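Grorkthorpe Print Room: Frequently Asked Questions
Last revised 5/10/25

What does the collection hold?
The print room holds 724 works on paper by Kornél Simon, mainly drypoints and lithographs, with 13 sketchbooks. Paintings are held by the Dobos Gallery and are catalogued separately.

How do I request a work?
Send the catalogue number and your preferred date through the online form. Requests need two weeks' notice. Works in off-site storage are not retrieved in November, when the annual condition survey is carried out.

Can I handle the works myself?
Matted works may be turned by readers. Unmatted works are handled by staff only. Pencil is the only writing material permitted.

What do the letters after a catalogue number mean?
P denotes a proof, E an editioned impression and C a counterproof. A number with no letter has not been classified.

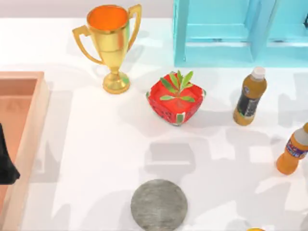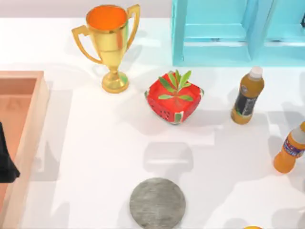
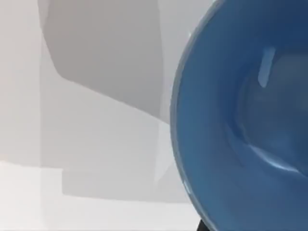

Computer renderings. First and second: tabletop with gold trophy cup. Third: blue bowl, close view.

Are the colours in the online catalogue accurate?
Files are colour-managed from capture to export, but uncalibrated monitors will shift greys and warm neutrals. Colour judgements intended for publication should be made from the original.

Why do some dimensions differ from the Plesel checklist?
The Plesel checklist measures the sheet. Our catalogue gives the platemark for intaglio prints and the image for lithographs, height before width, in millimetres.

Is the Ekico portfolio complete?
No. Plate 2 is lacking and is represented by a later restrike, labelled as such on the mount.

Can I reproduce a work?
A licence is required for any published use, including theses placed in an open repository. Apply in writing with the title, publisher and print run.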